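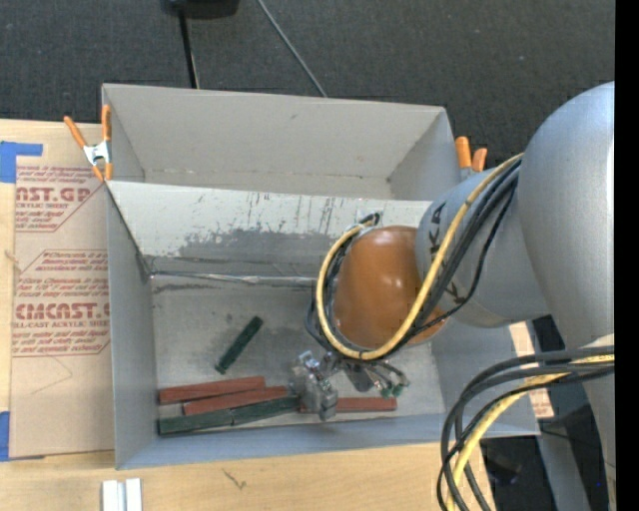 Home News Roads Courts Past issues Subscribe

Catalytic converter thefts: what we know so far and what to do if yours is gone

May 3, 2025
By the newsletter desk

Police in Trurnholm have taken 48 reports of stolen catalytic converters in the district this year. Two men were charged last month in connection with nine of those thefts. The rest are still open, and reports have kept coming in after the arrests, including four from the Karau side of the river.

Several readers have written in asking how the thefts happen, whether insurance covers them and whether it is worth calling police at all. We have put together what we could from the detachment, two repair shops and the court list.

Where it has been happening

Most of the early reports came from the long-stay lot behind the Trurnholm bus station, where people leave vehicles for days at a time. In March the thefts moved to the industrial streets off Adamczyk Road. One business there, the packaging firm Lonatura, lost converters from three delivery vans on the same night. The vans were parked nose to the fence with room to crawl under from the back. The firm now parks them inside the compound and has added a second gate.

Residential streets have been hit less often, but they have been hit. In Karau the vehicles were all on the street overnight. None of them was in a driveway. Police said this doesn't mean driveways are safe, only that cars on the street are easier to reach from both sides.

The vehicles taken from are mostly trucks, vans and older hybrids. Trucks and vans sit high enough that a thief doesn't need a jack. Hybrids are picked for a different reason: their converters tend to hold more of the metals that give the part its value.

How it is done

A converter is part of the exhaust system, under the vehicle. It is usually cut out with a battery-powered saw, and it can be done in a couple of minutes. People who have heard it describe a loud grinding noise that stops, then starts again. A resident on one of the Karau streets told us she heard it from bed and assumed it was road work. She looked out when it stopped and saw a light-coloured hatchback pulling away with its headlights off. Her neighbour's truck was missing its converter in the morning.

The part contains small amounts of platinum, palladium and rhodium. Stolen converters are sold to buyers who don't ask questions, and then moved on in bulk, often out of province. That makes a single converter very hard to trace once it has changed hands. Most don't have a serial number linked to the vehicle.

What is before the court

The two men charged are 26 and 31 and both live outside the district. They were stopped in a car on Adamczyk Road just after 3 a.m. Police say they found a saw, spare blades, a floor jack and three converters in the trunk. The charges are theft, mischief and possession of property obtained by crime. None of the charges has been proven in court.

The older man was released on conditions. He is not to be in Trurnholm between 9 p.m. and 6 a.m. and is not to possess cutting tools outside his place of work. The younger man was held on an unrelated warrant. Both matters are back on the list later in May, and we expect that appearance to be short. A disclosure package has been promised by the Crown but had not been handed over at the last date.

Owners of the nine vehicles should have received a letter about victim impact statements and restitution. Restitution is an order that an offender pay back a loss, and a court can only make one if there is a conviction and the amount is documented. If you are one of the nine and haven't had a letter, call the detachment's front counter with your file number. Keep your repair invoice. A photocopy is fine for the form, but you may be asked for the original.

What it costs

The two shops we spoke to gave similar answers. A basic aftermarket replacement on a common older truck starts at $900 installed. It goes up quickly from there. Hybrids and newer vans can run to several times that, and if the saw has gone through a sensor wire or a fuel line, the bill goes up again. One shop had a van in with damage to the brake line as well.

Parts were slow over the winter. Both shops say the wait has come down, though one model of van is still on back order and the owner has been driving a rental for most of the spring.

You will know right away if yours has been taken. The engine will be extremely loud from the moment you start it. Shut it off and don't drive the vehicle to the shop, even if it's close. Exhaust can get into the cabin, and there may be loose pipe hanging down that you can't see from the driver's seat. Have it towed.

Insurance

Whether you are covered depends on your policy. Theft of a part is generally handled under comprehensive coverage, which is optional on many plans. If you only carry the mandatory coverage, you will likely be paying for it yourself. Check your deductible before you open a claim. On a cheaper repair, the deductible may eat up most of what you would get back.

Your insurer will ask for a police file number. They will probably want photos of the cut pipe too, so take those before the tow truck arrives. If the vehicle is leased, tell the leasing company before you approve any repair. Some leases require the manufacturer's own part.

Reporting it

Please report it. Police say they assign patrols by where the reports come from, and a street with no reports gets no extra patrols. One of the shops told us that a fair number of its customers this year never called the police, either through lack of time or the belief that nothing would come of it. The true total is therefore higher than 48.

If the theft is going on while you watch, call 911. Stay inside. Don't go out and confront anyone, and don't block their car with yours. Try to get a plate number, or part of one, and the direction they left in.

If it has already happened, use the non-emergency line or the online form. The form takes most people under ten minutes. You will need:

- your plate number and VIN
- where the vehicle was parked and which way it was facing
- the last time you know it was intact
- the name of any shop that has looked at it
- whether you or a neighbour has video

Video is kept for different lengths of time on different systems. Many doorbell cameras overwrite after a few days unless you save the clip. Ask your neighbours early, and ask the ones further down the street as well. In the Adamczyk Road case, the footage that helped came from a building at the far end of the block, which had recorded the same car going past twice in 84 minutes.

Making it harder

Nothing will stop a determined thief with a good saw, but a few things slow the job down. Park in a garage if you have one. If you don't, park close to a wall or a curb on the exhaust side, under a light. Set the car alarm to react to vibration, if it has that setting.

Shields and cages are sold for many models. They bolt or rivet over the converter and add several minutes of cutting. Ask for a quote that includes fitting, and ask whether the shield has to come off for an oil change, which will add to your service bill later.

Engraving is cheaper. The last four or six characters of the VIN are etched onto the converter and the area is sprayed with bright high-heat paint. It won't physically stop anyone, but a marked part is harder to sell to a legitimate yard, and police can return it if it turns up. There was an engraving day in the arena parking lot in April and 130 vehicles went through. A second one is planned for late May at the same place. No booking is needed. Bring your registration, and come with a cool engine if you can manage it, so leave time to wait. Lowered cars can't be done on the ramps being used and will be turned away.

Scrap dealers

A proposed bylaw would require anyone buying a detached converter in Trurnholm to record the seller's photo ID and the vehicle it came from, and to hold the part for seven days before moving it. Second reading is this month. The draft doesn't cover online sales between private individuals, and we have asked the town whether that is intended. We'll print the reply when we have it.

Written comments on the bylaw can be dropped at the town office or sent by mail. They need to include your name and street address to go into the public package.

Contact the newsletter | Change your subscription | © 2025 Trurnholm District Newsletter | Back to top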